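Fridge clear-outs with a hand-held gripper: what I've learned so far

Posted 15/03/2021 by Uchenna

A few of you asked how I'm getting on with the Woltlow hand-held gripper, so let's talk refrigerators! I signed up for the Woltlow home kit in December (you do ordinary kitchen jobs with the gripper, the camera on it records everything, and they use the recordings to teach robots). It's $449 for the kit, and you get that back as credit once you've sent in 800 usable clips. I'm at 1,642 now, so yes, I got a bit carried away.

My tips for small fridges:

Do the soft stuff first. Your grip is fresh and you won't squash the sausages the way I did in week one - poor things looked like they'd been sat on.

Clear a landing spot on the counter before you open the door. I use an old baking tray with a dish towel on it.

Come in low and slow. The housing is wider than you think, and it will bump the side of a little compartment every single time you rush.

Wipe the finger pads with warm water and a drop of dish soap between foods (my friend Remzi uses vinegar, but I can't stand the smell).

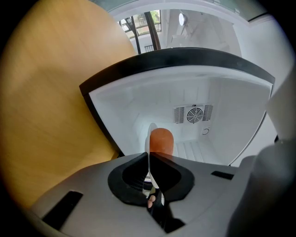

Something orange in the grip, with the fan grille on the back wall behind.

Turn on the ceiling light even if you have a good window. White plastic looks great lit up, and you'll spot that sticky ring of jam while you're at it.

Now the grumbles. The trigger squeaks, the manual is four pages of tiny print, and my wrist gets tired after half an hour. I'd still give it 4 out of 5. Support was lovely too - Qiuyue answered my question about spare pads the same evening, and the new set is already in my drawer.

Freezer drawers next time, if my fingers can take it!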